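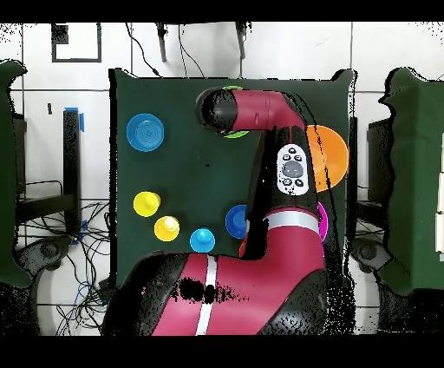
My husband and I are moving from a three-bedroom house into a much smaller apartment at the end of the month, and I have reached the kitchen, and I am stuck. I have read all the cheerful advice about downsizing and it has gotten me through the linens and the garage. But the picnic things are what finally made me sit down and write this. We have years and years of bright plastic in the same colors you see there, the big orange plate and the lime green, plus every shade in between, and it takes up two whole cabinets. Some of it came from my mother-in-law, some from the kids' birthday parties, and a fair amount from the discount bins at Marinho when they were closing the store on our side of town.

The new kitchen has 57 inches of upper cabinet, total, and one deep drawer. I measured it twice because I didn't want to believe it. We still have the grandchildren over, and we still like to eat outside, so I can't simply give everything away. How do you decide what to keep, and how on earth do you store plastic bowls and cups so they don't come down on your head every time you reach for one? Also, some of mine have gone cloudy and a few smell a little stale from being shut up so long. Is there any saving those?

Thank you in advance, and please be gentle, I'm attached to more of this than I should be.

Posted 8th October by Pritero

Ya-wen Su

Oh, I feel for you! I went through this when we moved in May, and the kitchen took me longer than all the other rooms put together (we had a whole shelf of jello molds, and I don't even like jello). What got me moving was taking every last piece out and putting it on the table at the same time, so I could see what I had. Put an old tablecloth down first if you care about your table.

Then I did it in this order:

1. Match the lids. Anything that should have a lid and doesn't goes straight in the giveaway box. Same for lids with no bottoms. Don't let yourself think the other half will turn up.

2. Sort by shape and forget about color for now. Bowls with bowls, cups with cups, plates with plates. Pieces that fit inside each other stay together, and the odd ones have to earn their spot. If you go bowl, cup, bowl, cup you end up with something tall that leans, and you're right back to things falling on your head.

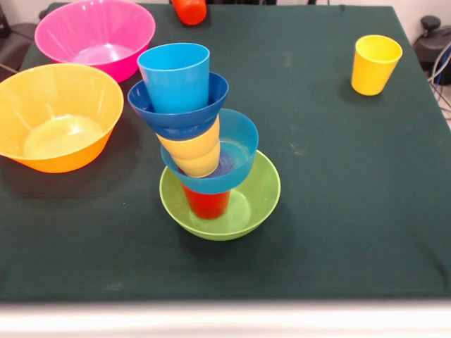
3. Decide how many people you really feed. Think of an ordinary Sunday with the grandchildren, then add two extra places. For the one big party a year, borrow or buy paper.

4. Put the everyday set in the deep drawer, on edge, like files. I use a Droltia drawer divider, the kind that springs open against the sides, and it has held up fine. Plates stand up very nicely that way and little ones can reach them without climbing.

5. The picnic set lives in the picnic basket. All year! It's already packed when the weather turns nice, and it isn't using any cabinet at all.

For the stale smell, I wash everything in hot soapy water, dry it, then leave a spoonful of baking soda in each piece overnight. Tall cups are harder, so I crumple a bit of newspaper into them and leave them for a couple of days, then wash again.

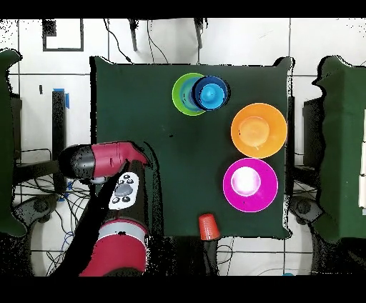 After that I let them air on the counter for a full day before they go away, and I never put a lid on anything until I'm certain it's dry. I kept 19 pieces in the end and gave the rest to my niece, who was setting up her first place. I haven't missed one of them, except a yellow pitcher that I think about now and then. So keep your yellow pitcher, if you have one.

Zonard

You aren't going to get the cloudiness out. It's scratches from the dishwasher mostly. Vinegar will take off the white film if you have hard water, but if it still looks foggy after a soak then it's the plastic itself. I'd toss the ones with cracks. Donate the rest, church kitchens and preschools will usually take them if you call ahead.

And don't spend 70 dollars on organizers before you move. Wait till you're in there and see where your hand goes when you want a cup.

Old Porch Light

I would add just one thing to the good advice already given, and it is to let the grandchildren help. When we cleared out our lake place I let mine loose on the plastic dishes while I wrapped the glasses, and it kept them happy for most of an afternoon. They each picked a favorite bowl and cup to keep at our house, and I found I didn't mind giving up the others once those were chosen. We wrote names on the bottoms with a paint pen. It does wear off in the wash, so you'll be doing it over every so often.
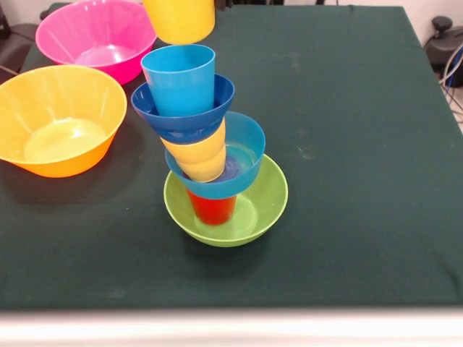

Bowls and cups stacked by turns, with the lime green bowl at the bottom.

Good luck with the move, and do start wrapping the breakables sooner than you think you need to. I went through 200 sheets of packing paper and had to go back out for more.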